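Call for Participants: Come Teach at Our Kitchen Robotics Open Day

Skorkero, the robotics workshop in Nostley, is looking for people to take part in its December open day. Applications are open now. 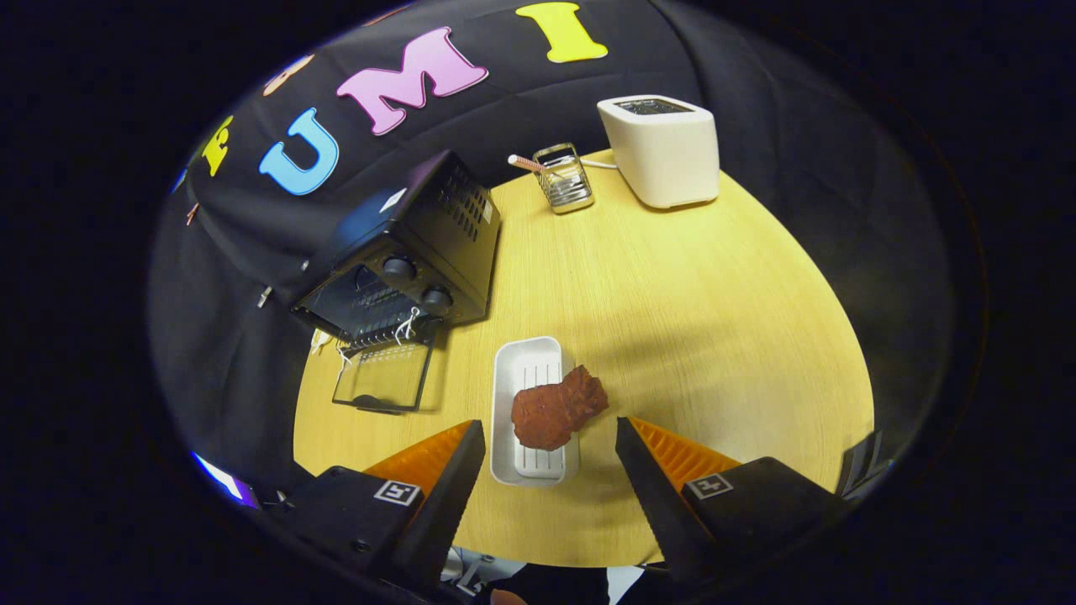

We need people who cook, people who fix things, people who like explaining things to strangers, and people who have never touched a robot in their lives but would like to. If you've read this far you're probably one of them!

What the day is

Once a year we open up the Hughes Building and let the town in. Last year we had 1,504 visitors, which was wonderful and also far too many for the number of chairs we own. This year we've got the ground floor and the upstairs hall, and we're running the whole thing around one subject: small kitchen jobs. Picking up food without squashing it. Getting something off a tray and into a toaster oven. Opening and closing a door that swings down instead of sideways. These are jobs most of us do half asleep, and they are very hard to teach to a machine, so they make a great subject for an open day. Visitors understand right away what the robot is supposed to do, and they have opinions about how it's doing it.

Most of the teaching is done with hand-held grippers. You hold the thing, you do the job with it, and the recording becomes practice material for the robot arms. Kids pick this up in no time. Adults tend to grip too hard for the first few tries and then settle down. We want visitors to have a go themselves, and that means we need a good crowd of helpers who already know how it feels.

Who we're looking for

There are 3 kinds of places. You can apply for more than one, and please say which you'd like best.

Demonstrators

You'll stand at a table and do kitchen jobs with a hand-held gripper while people watch and ask you questions. You'll talk as you go. Then you'll hand the gripper over and help the next person try it. You need steady hands and a friendly manner, and you need to be fine with dropping things in front of an audience, as everyone does it. You don't need any background in engineering. Two of our best demonstrators last year were a school cook and a man who repairs clocks.

Each turn at the table lasts 40 minutes, and then you get a break of the same length. We tried longer turns once and people's wrists complained.

Floor guides

You'll meet visitors at the door, take small groups through the building, and keep an eye on how long the lines are getting. A lot of this is listening. People come in with real questions (will this help my dad cook again? what happens to kitchen jobs? can it do dishes?) and they deserve a real answer or an "I don't know, let's go and ask." You'll get a tour beforehand and a short set of notes, and you can carry the notes around with you all day.

We would especially love to hear from guides who speak a language besides English, and from anyone who uses sign language.

Home cooks

This one is new and we're very excited about it. We're asking people to bring us one small kitchen job from their own home that they think a robot couldn't do. Tell us what it is when you apply. We'll choose 6 of them, set them up on tables as closely as we can to the way you do them, and let visitors try each one with the gripper in the afternoon. You'll stay at your own table and tell people when they're doing it wrong.

Good ideas we've already had: turning a fried cutlet over without losing the coating, getting the last slice of bread out of a toaster, and putting a straw in a cup that is already too full. Please don't send us anything with open flame, hot oil, raw meat or sharp knives. Glass is also out, I'm afraid. Everything at the visitor tables is run with the appliances switched off, and all of it has to be safe for a six-year-old with a lot of energy.

What you'll do before the day

Everyone comes to one practice evening at Skorkero. There are 2 to choose from and they cover the same ground, so pick whichever suits you. Emlyn Pugh runs them. He'll show you how to hold the gripper, how to start and stop a recording, and how to put a table back the way it was between visitors. That last part matters more than people expect. If the tray ends up a hand's width to the left every time, by the end of the day it's on the floor.

Demonstrators will also get time alone with a gripper to practice. Come early or stay late if you want more of it. Berwyn Penry is usually in the workshop in the evenings and is happy to let you try different foods, shapes and dishes. Soft, lumpy things are the most fun. Tall narrow things are the most annoying.

Floor guides should plan on an extra half hour to walk the route.

What we can offer

A day's pay for demonstrators and floor guides at our normal casual rate, including the practice evening. Home cooks get a flat thank-you payment and their shopping paid back if they bring their own trays, containers or ingredients. Keep the receipts.

Lunch, tea and coffee are included for everybody, with vegetarian and vegan choices. Tell us about allergies on your application, because we do use real food at some of the tables and we'll put you somewhere else if that's a problem.

We can help with bus fares from anywhere in the county. There are a few parking spaces behind the building, and we keep those for people who need them close to the door.

You'll also be invited back in the new year, when we show what the robot arms learned from the visitors' recordings. Last time, one of the arms picked up a habit of giving every item a little shake before setting it down, and a whole family in the audience recognized it as their own. Come to that evening if you can! It's the best one we do.

Access and practical things

The ground floor is step-free and so is the restroom there. The upstairs hall is reached by an elevator, which fits one wheelchair and one other person. Tables can be set at a seated height, and several demonstrators work sitting down. The grippers can be used with either pair of hands, so to speak: lefties are fine, and there's a lighter one for anyone who finds the standard one tiring.

It gets loud in the middle of the day. We have a quiet room for helpers and visitors alike. If noise is hard for you, ask for an early turn, when things are calmer.

Demonstrators and home cooks must be 16 or over. Floor guides must be 18 or over. If you are under 18 we'll need a signed note from a parent or guardian before the practice evening.

About recordings

The grippers record what's in front of them, and that will often include hands and sleeves. We ask visitors before they start and we'll ask you too. If you'd like to help without being recorded, the floor guide places are the ones to go for. You can change your mind at any time and we'll delete your recordings. Ona Avotiņš looks after this side of things and will answer any question, long or short.

How to apply

Write to us and tell us:

Your name and the best way to reach you
Which kind of place you'd like, and a second choice if you have one
A few lines on why you'd like to come
Which practice evening you can make, first or second
For home cooks, your kitchen job and how you do it, step by step
Anything we should know to make the day work for you

A page is plenty. You don't need a résumé, and spelling doesn't count. If writing isn't your thing, record a voice message or call the workshop and ask for Delali Arthur, who can take everything down over the phone.

Applications should reach us by 05/09/2019. We read them all together once the closing date has passed, so there's no prize for being first, and everyone gets a reply whether we have a place for them or not.

Groups are welcome. If you belong to a cooking club, a repair group or a class and would like to come together, send one message between you and say how many places you want. We'll try to keep you on the same shift.

Schools and care homes that would like to visit on the day, as guests, should use the separate visitor form and mark it for Eleri Ruddock. Morning slots for groups go quickly.

Our partners at Urkero are lending us extra tables and a second check-in desk this year, so the line at the door should move faster than it did last time. We still need chairs. If you have folding chairs we could borrow, please mention that in your application too.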